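Planning a two-arm bench for table-setting jobs

Price the bench before you price the arms! We did it backwards, and the rail, base plates and enclosure took nearly 200 dollars we hadn't set aside. Plain white walls on three sides are worth every cent – they cut the clutter and wipe clean.

Buy both arms from one maker. Spares get simpler, and one set of screws fits everything. Dinesh Ekanayake keeps 98 dollars a year back just for cables, and I've come round to his way of thinking. Order them longer than you measured, so there's slack for a big loop at full reach.

Then go shopping for props, the fun part! Get a cloth placemat, a clear plate and cutlery with colored handles. 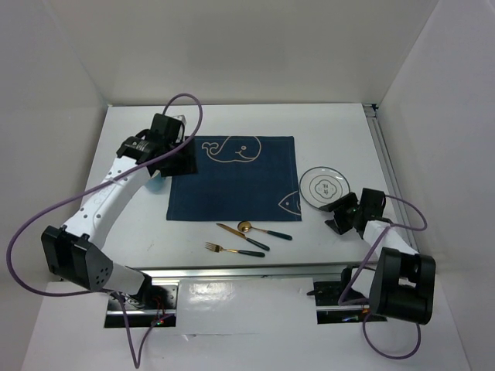 Page last changed: 3rd October

Glass and shiny metal are hard going, so try them early, while you can still return a gripper. Leave room in the plan for a second set of fingers too.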